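Workshop tips, bench and break table
Posted by Oratile Potgieter, Flastalville shop

More odds and ends from the bench. Last batch was July, sorry, been busy. Mostly stuff for working next to the arms now that we have them on kitting and the tray line. Add your own at the bottom.

Tape the tray corners. Masking tape on the bench, four corners, tray goes inside the tape. If it slides even a bit the arm picks air and you get the beep. Redo tape Mondays.

Loose cables. Velcro strap, not zip ties. Leave slack at the elbow, then move the thing by hand through its whole reach with power off before you strap the last one. Jacobs zip tied one tight and it pulled a plug half out by lunch.

Fingertips get slick. Damp rag, bit of dish soap, wipe again with plain water, let dry. Don't use the orange hand cleaner, leaves a film. Same goes for your own gloves.

Parts that wont stand up: a dab of poster putty under the base. Scrape it off with an old store card.

Screws. Muffin tin. Still the best thing in the building.

Write the stop on the card. Every time you stop an arm, one line, time and why. We had 136 lines on the Onda cell card when we finally read it and most were the same thing, bin too full. Fill bins to the line, no higher. Fixed in a morning.

Now the people side, as some of you asked. Kitting used to be two of us all shift, some 400 trays, wrists shot by Thursday. Now it's one person loading and checking and the other is over on repair. I like repair better. Not everybody does, the talking is what they miss, you used to stand accross from somebody all day. So swap every two hours, put it on the whiteboard, dont skip it. Loading alone all shift is dull and you stop looking properly.

Pay question, I don't know. Ask at the Cemombridge meeting. Write it down first so it gets answered.

Teach two people every job. If only one of you knows how to reset the home position then that person never gets a vacation.

Start it slow after any change. Quarter speed, 14 picks, then turn it up. Hand near the stop, sleeves rolled.

Small pieces are good practice for new folks. Chess pawns, bottle caps, spools. Let them teach a pick and a place on those before they touch a customer's parts. Lighter grip than you think, then go up a notch if it slips.

Floor mats: hose them Friday, hang over the rail. Coffee stays on the far shelf, lid on. Anyone got a trick for getting old label glue off the gray bins, leave it in the comments, tried vinegar, no good.

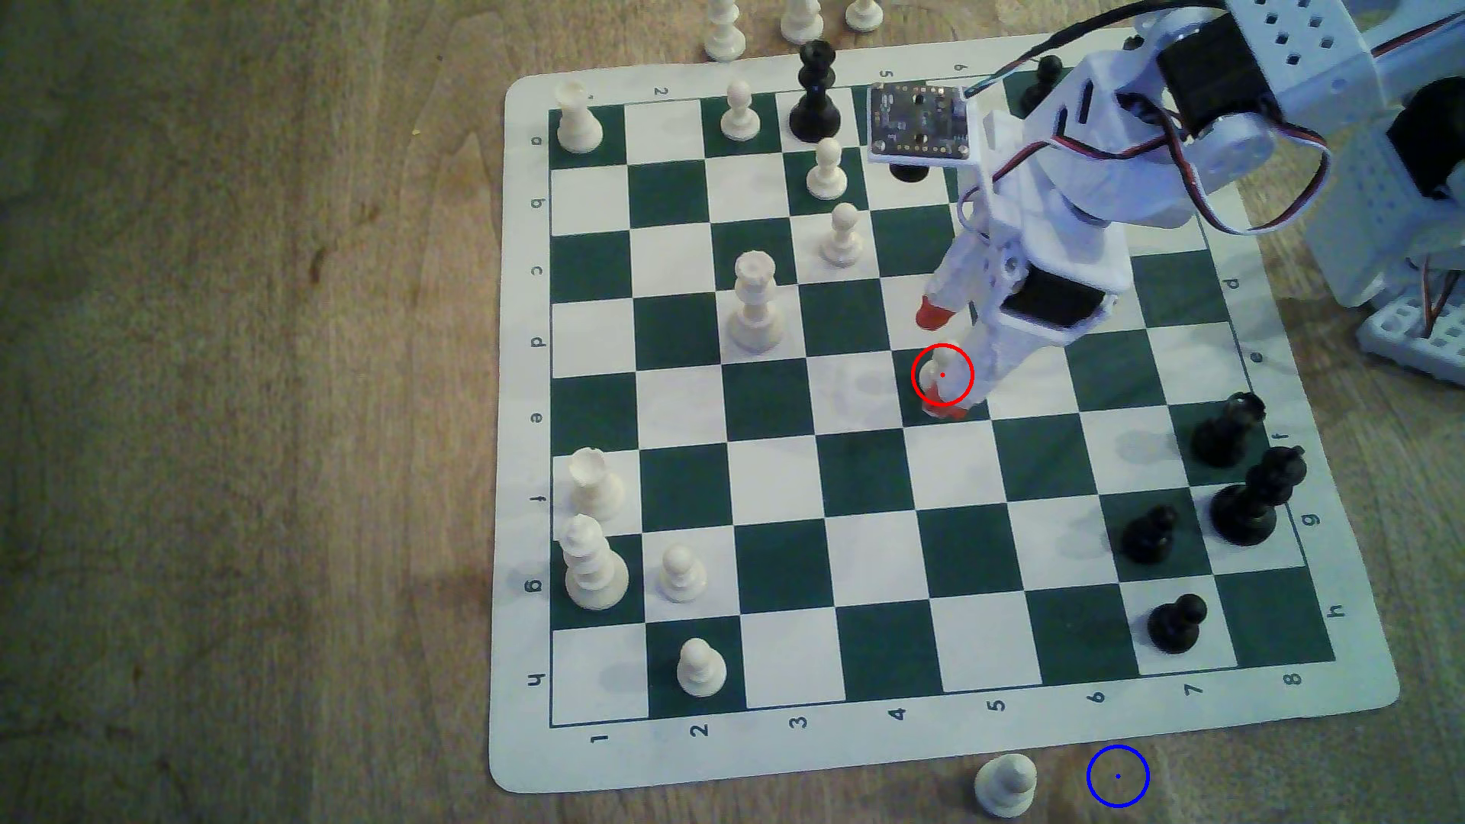 Oh and the spare fuses moved, second drawer now, under the rags.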